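About Us

Welcome to Govley, and thanks for stopping by to read a bit about who we are. We're a small cooking school in Sternusthorpe, in the old Strobel building on the corner across from the post office, and we teach Thai home cooking to anybody who'd like to learn it. Most of our students have never pounded a curry paste in their lives when they first come through the door, and that suits us very well!

The school was started by Lamduan Jitpraphai, who had been cooking for her neighbours for years before one of them suggested (over a second helping of green papaya salad, as Lamduan likes to tell it) that she ought to be charging for lessons. Her first classes were held in her own kitchen, with two students at the bench and the rest of the family eating whatever came off the stove. She put up a handwritten sign at the library, the phone started ringing, and by the following May she'd signed the lease on the Strobel building and was learning far more than she'd ever wanted to know about grease traps and exhaust fans.

Ratree Thongdee joined her not long after. Ratree looks after our sweets and snacks classes and has very firm opinions about coconut cream, which she'll happily share with you whether you've enrolled or not. She also runs the garden out the back, where we grow our own makrut lime, pandan, holy basil and more chillies than any sensible person could use. Students are welcome to take cuttings home. Please bring your own pot, and go easy on the pandan until it has recovered from the frost.

Over the years 1,327 people have finished our beginners' course, and we still have the sign-in books to show for it. Some of them have gone on to cook for a living, plenty more cook for their kids on a weeknight, and a fair few keep coming back to do the same course again with a friend. We love seeing all of you.

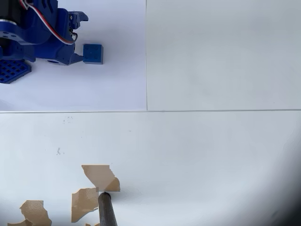 Blue arm and gripper, with a small blue cube beside the lower jaw.

Classes are kept small and everyone cooks their own dish from start to finish. We supply the aprons, knives and ingredients, and you supply the appetite and a container for leftovers. If you have an allergy or there's something you don't eat, let us know when you book and we'll work out a menu with you. Fish sauce can nearly always be swapped, and Lamduan has a mushroom version she's rather proud of.

A full beginners' course costs $170, including all your ingredients and a printed copy of the recipes. Gift vouchers are available from the front counter, along with mortars and pestles, bags of jasmine rice and the palm sugar that people are forever asking us about. The recipes are also in our little spiral-bound cookbook, Siseck, now in its second printing. We ran off 677 copies this time, so there should be one left for you, though the colour on the cover came out a touch more orange than we'd planned.

Parking is free behind the building, and the side door is the best one to use if you have a pram or a wheelchair. Come a few minutes early and there'll be a pot of lemongrass tea on the go. If you're only curious and not ready to book, pop in anyway and have a wander through the garden. Ratree will probably send you home with a bag of chillies.

Page last updated 2018-08-09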